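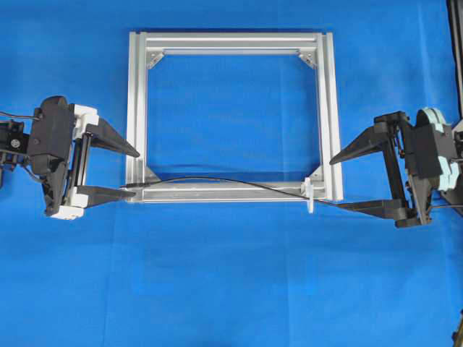

*The Trurnis cell, both grippers at the aluminum frame.*

Anyone who has walked past the back bench at Stinasa lately will have noticed that the Trurnis cell is up and running again, and that the people looking after it have stopped swearing at it. The two facts are related.

The cell has two arms that share one work surface, and for most of May they disagreed about where that surface was. The left arm was sure it was a little higher than the right arm thought. Left to themselves they would each approach the same extrusion frame with total confidence and arrive in slightly different places. We blamed the software for nearly 28 hours of combined staff time. Then somebody put a wrench on the mounting bolts of the left base and found 2 of them finger-tight.

So the setup notes have been rewritten, and the first page is now about bolts. Check the bases, then the wrist joints, then the finger mounts, and only then open the laptop. The old notes had this on page six, after a long section on file naming.

The test piece has changed as well. We used to zero the arms against a block from Younis, a lovely object that had been dropped too many times to be square. Now we use a plain frame of slotted aluminum with brackets in the corners. It has edges that both arms can come at from their own side, and when one of them is out you see it at the rail straight away. Small white parts are tried next, with the frame left in place, as picking something up next to metal shows up sloppiness that picking it up in open space never will.

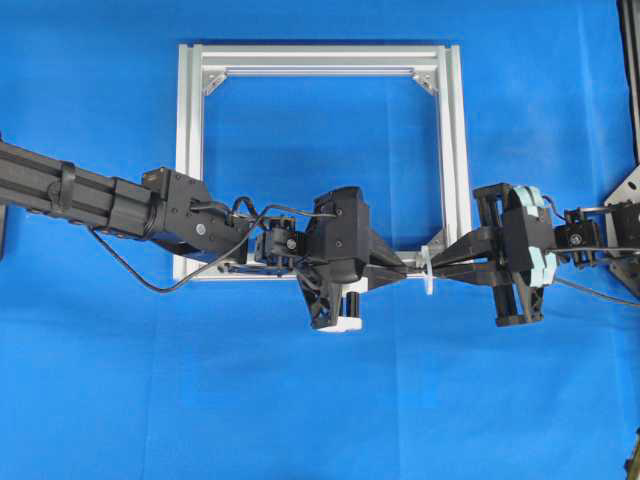
## Fingers, pads and the cloth

The printed fingers are holding up better than we deserve. They get scuffed, and scuffs are fine. A chipped tip is a different matter: swap it, and swap its partner too, so the pair still closes to a point. Spares are in the drawer marked Flustia, which hasn't held anything from Flustia in years.

Wipe the fingers with a dry cloth before every session and look hard at the gripping pads. The crosshatch fills with dust, and a dusty pad lets go of things with no warning and no remorse. We have set the pad change at 3000 cycles, a number arrived at by rounding up from the last failure and hoping.
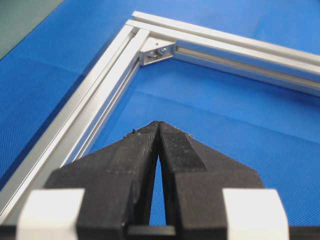
After a finger swap, close the gripper slowly over open cloth and check that the tips meet evenly before you send it anywhere near a bracket. If one side leads, loosen the mount, nudge it, tighten, try again. It takes ten minutes. Skipping it takes an afternoon.

The blue cloth stays, creases and all. Smooth it by hand, keep your coffee off it, and please stop borrowing it for trade shows. Cables get a last look too: move both arms through their full reach at low speed and watch for anything that pulls. Then sign the sheet, legibly if possible.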